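Re: [tableware] Stacking round plates, light blue on pink

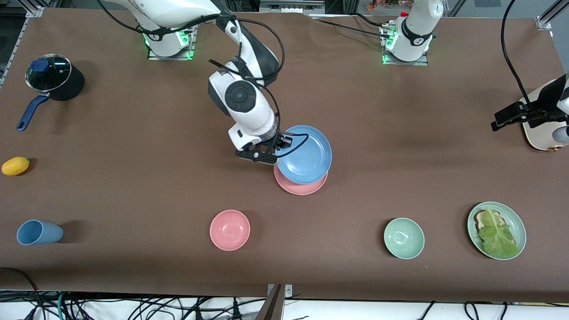
From: Gunvor Nordin
Date: 2021-08-20
2 min read

Replying to the question about stacking order, quoted here:

> The Plemen sheet says plates of one diameter may be stacked
> in any order. We have been nesting the blue ones on the pink
> ones and get a visible step on one side. Is the stack out of
> tolerance, or are we placing them badly? Also, does the pot
> have to stay on the same table?

Placement, most likely. With the blue plate over the pink one, what you want to look at is the crescent of pink left showing. If it runs along one side only, the upper plate is off center and the foot is probably riding on the slope of the lower plate. Lift by the rim, level it, set it down again. A tilted plate touches on one edge first and tends to slide toward that edge as it lands.

If the crescent remains after two tries, swap the order. The Dalen plates I measured in May had a foot ring of 98 mm or more on a 198 mm plate, and a few had a burr from the mold that kept them from seating. Trim the burr. Sanding the whole ring makes it uneven.

On the pot: leave it in the far corner, lid on, handle pointed along the table and clear of the stack. The long handle is the part that gets knocked. I would not put plates on a glass lid, knob or no knob.

Small round or oval items (fruit and so on) go at the side edge, well away from the plates. They roll.

The Unano rack takes 23 plates of this size if they are all seated. Unseated ones cost you a slot every few plates. The Bukby rack has wider slots and hides the problem, so check the stack before racking.

I have not tested mixed diameters. If anyone has numbers, please post them with the foot ring size included.

Gunvor

2 replies | 0 shares
Last updated: same day, corrected rack count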